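Call for Participants: Comparative Trial of Hand-Held Grippers in Home Settings

Nitis Institute for Applied Handling
Posted 4 September 2024

Summary

The Nitis Institute invites applications from adults who wish to take part in a paid comparison of two hand-held gripper designs. The trial is carried out in private homes and concerns the handling of ordinary tableware. No technical background is required. Applications are accepted until all places have been filled.

Background

The Institute has run gripper evaluations in its own laboratory for several years. Laboratory tables are plain, evenly lit and set at a standard height, and results obtained on them have not always carried over to the rooms in which people eat and work. The present trial, registered internally as Turkis, moves the comparison into furnished living rooms and dining rooms. Participants work at the household's own table, with the household's own tablecloth left in place.

Two gripper designs are under comparison. The Hyvönen pattern has a longer finger travel and a lighter trigger. The Sosen pattern closes over a shorter distance and requires more force from the hand. Each participant will use both designs, and the order in which they are used is assigned by the Institute.

The tasks involve forks, spoons, table knives, chopsticks and serving utensils, which are picked up from a tray, set down on the table and returned.
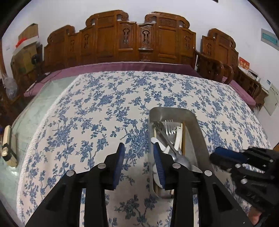 Participants work in pairs, one on each side of a table corner or along the same edge, and each member of the pair operates a gripper. Some tasks are done by one person while the other waits. Others require both members to move items within the same small area, and pairs are expected to agree between themselves who goes first. Applicants may apply alone or name a partner. Those who apply alone will be matched by the Institute.

What participation involves

The trial has places for 30 participants. Each participant attends 7 sessions, held in the same home wherever the household's schedule allows. Every session follows the same order:

Arrival, signing in and fitting of the wrist strap.
A short warm-up with each gripper, not scored.
The first block of tasks, using the assigned design.
A rest period.
The second block of tasks, using the other design.
Completion of the comfort and control questionnaire.

A session lasts almost 50 minutes, including the rest period. Participants may ask for further rest at any time, and the time taken will not be counted against them. A trial supervisor is present throughout and will reset the table between tasks.

Dropped items are expected and are recorded in the same manner as completed ones. Participants should not slow down to avoid dropping an item, and should not correct a poor grasp with the free hand. Where an item falls to the floor, the supervisor will retrieve it.

Who may apply

Applicants must be 18 years of age or older and able to stand at a table for the length of one task block. They must be able to open and close a spring-loaded hand tool repeatedly without pain. Left-handed applicants are encouraged to apply, as both designs will be assessed in either hand.

Persons who have had surgery on the hand, wrist or forearm in the past year are asked to wait for a later trial. Current employees of the Institute and members of their households are not eligible. Previous participation in a laboratory trial is permitted but should be stated on the form.

Handling of thin and curved items

Applicants should be aware that much of the trial concerns items that are difficult to grasp. A spoon held by the neck tends to rotate between the pads, and a chopstick lying flat on cloth leaves little room for the lower edge of a jaw. The scoring sheet therefore separates the approach, the grasp, the lift and the placement, and a participant may score well on one of these and poorly on another.

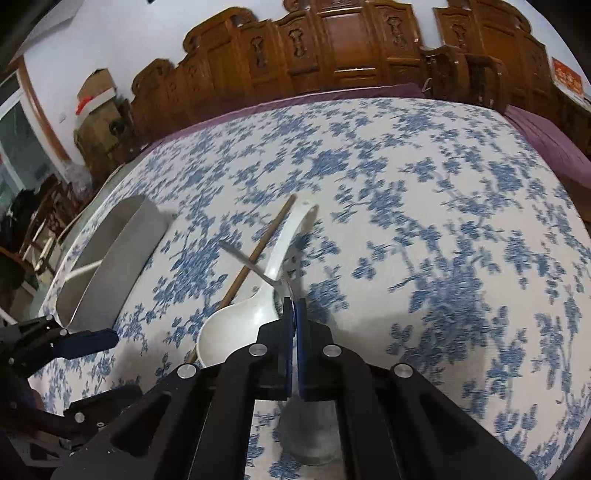
At the end of each block the participant rates the design just used for grip security, visibility of the item, hand fatigue and ease of release. Ratings are given before the supervisor shares any scores. Written remarks are welcome, and the Institute asks that they be specific: which item, which direction of approach, and what the participant would have wanted the tool to do.

Recordings and privacy

The grippers carry cameras, which record during task blocks. Hands and parts of the room may appear in the recordings. Householders are asked to put away letters, identity papers and family photographs before the first session. Names are stored separately from recordings, and participants may withdraw their recordings until the data set is closed in May.

Payment

Participants are paid for each session attended, including sessions that end early for any reason. Travel costs by public transit are refunded on presentation of a ticket. Householders who host sessions receive a separate hosting payment and may also take part as participants.

How to apply

Application forms are available from the Nitis Institute front desk and from the Turkis trial page. Please state the following on the form:

Your preferred hand.
Whether you are applying alone or with a partner.
The times of day at which you are available.
Whether you are able to offer a room and a table for sessions.

Applicants will receive a reply within 8 working days of the form being received. Those selected will be invited to a short introductory visit, where both grippers may be tried before consent is given. Questions may be sent to the trial office through the contact form on the same page.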